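Gritdale Campus - Automation and Control
Unit 7 handout: Loss of grip on a hand-held gripper
Notes revised 6 April 2024

7.1 Purpose of these notes

These notes go with the second lecture on end effectors. They cover one fault in detail: the intermittent loss of grip recorded on the Punedier gripper in November. Read section 7.3 before the tutorial. You will need the force curve from Unit 6 and a calculator.

The Punedier is a two-finger parallel-acting tool. In normal service it is bolted to an arm. For teaching and for collecting grasp records it is carried by hand, with the same fingers, the same pads and the same drive. The controller does not know the difference. This matters later on.

7.2 What was reported

The fault log lists 2,858 grasp cycles over the test period. Of these, 2,142 were made before the finger pads were changed and the rest after. The operators entered 134 events under the code DROP. The definition of DROP in the log is "object leaves the fingers without an open command". It does not cover a missed pick, where the fingers close on nothing.

Three things were noted at the time:

The drops were not spread evenly. Long runs with no event were followed by several close together.

The controller raised no alarm during any of them. Motor current and finger position both stayed inside their limits.

Most drops came while the tool was being moved or turned, with few while it was held still.

The first report put the fault down to worn pads, and the pads were changed. The drops kept coming at much the same rate, and the report was withdrawn.

7.3 Working through the cause

Start with the force balance. For an object held between two pads, the friction at both faces must carry the weight plus any load from acceleration. Written out:

2 x mu x N must be greater than or equal to m x (g + a)

where mu is the friction coefficient at the pad, N is the normal force from each finger, m is the mass of the object, g is gravity and a is the upward acceleration of the tool. The expression holds for a vertical lift with the pad faces upright. If the tool is rolled, part of the load is carried by the lower pad in direct contact and the split changes. Students often leave a at zero. With an arm on a slow profile that is a fair shortcut. With a tool carried by a person it is not.

Next, look at how N is set. The drive closes until motor current reaches a set value, then switches to position hold. From that moment the controller watches finger position only. If the object settles, tilts or compresses, the fingers stay where they are and the normal force falls. Position is correct, current is low, and a low current is treated as healthy. There is no lower limit on current in the hold state.

The cause given in the final report was therefore the hold logic. The pads were a minor factor. A soft or badly seated object lost clamping force after the switch, and the next quick movement of the tool was enough to let it go.

Compare the Kincaid tool from Unit 5, where current is controlled right through the hold. It uses more power and runs warmer, but a settling object does not lose its clamping force in the same way.

7.4 Why it took so long to find

The bench test was done with a rigid steel block. A steel block does not settle, so the force at the switch was the force throughout. The tool passed the bench test every time it was sent back.

The log was also sampled too slowly. It stored one current value per cycle, taken at the moment of closing. The drop in current during the hold was never written down. A logger fitted later at Clurnwood, sampling through the whole hold, showed it on the first day.

Position of the object between the pads was not logged either. A grasp near the fingertips gives the object more room to rotate than one deep in the opening.
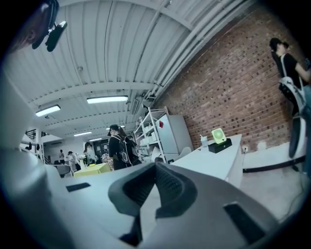

A reader of last year's notes wrote in to say that the hold logic was only half the story, and that a drive with no lower current limit should never have passed its design review. The same reader asked why the risk assessment treated a dropped object as a quality matter and left out feet, hands and people walking past.

Both points are accepted. The design review is dealt with in Unit 9. The second point is covered below.

7.5 Safety notes

Treat any loss of grip as a safety event until the mass and drop height have been checked. Record it even if the object lands on the bench.

Keep fingers out of the opening while the drive is live. A gripper in position hold can still close if a new command arrives.

Do not try to catch a falling object with the free hand.

After a drop, open the fingers by command, power down, then inspect the pads - in that order.

7.6 Corrective action

A lower current limit was added to the hold state, with a short delay to ignore noise. Below the limit, the drive goes back to closing until the set current is reached again. If this happens twice in one hold, the controller raises an alarm.

The bench test now uses a foam block as well as the steel one.

7.7 Tutorial work

Calculate the DROP rate for the full test period as a percentage of cycles.

Using the Unit 6 curve, find the upward acceleration at which a 0.4 kg object begins to slip, with mu at 0.5 and N at 6 newtons.

Sketch motor current against time for a foam block, before and after the corrective action. Mark the point where the drive enters position hold.

Bring written answers to the tutorial. Sketches may be done by hand.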